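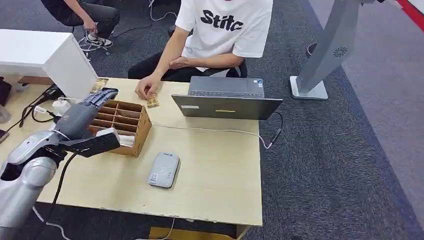
The hand waits over the organizer while its human colleague sees to a circuit board.

Share (12) | Comments (4)

THE SLOWEST APPRENTICE IN HINDERTHORPE

The job is to put a circuit board in a cardboard box. The box has compartments. A child could learn it over breakfast and be bored of it by lunch.

At Vurnasik, a small outfit on the carpeted ground floor of a building in Hinderthorpe, they have been teaching it since February. The pupil is a robot called Stakier, which has a very handsome metallic arm and, so far, the work record of a house cat.

Stakier learns from examples. Someone steers the arm through the task, the computer saves what the joints and the cameras reported, and the board goes back to where it started. Then they do it again. On the afternoon I visited, the tally stood at 2162 saved runs, a figure read out to me in the tone people use for golf scores.

Some of those runs are lovely. Others involve the thumb, which likes to settle on the rim of the box and stay there. The team keeps a share of the clumsy ones on purpose, provided the hand recovers, so that the robot has seen trouble before it meets any. The hopeless ones are deleted, and there is a certain amount of haggling over which are which.

Much of the day goes to what the staff call resetting. A person sits across the table and moves a board an inch left, or turns it, or slides it closer to the box. If it always starts in the same spot, Stakier learns the spot and very little about boards. So a grown adult with a good degree spends the hours until 2 p.m. being untidy in a careful way, then swaps chairs and steers.

The recording software is called Patrício, and it wants a label for every run. "Good," "bad" and "odd" were the original choices. "Odd" filled up so fast that it had to be split in two.

I asked when Stakier would be ready to work alone. They would like another few months and a different box. I was offered a turn at the controls, and contributed one run. It was filed under "odd," second kind.

We use cookies to improve your visit. Accept | Manage settings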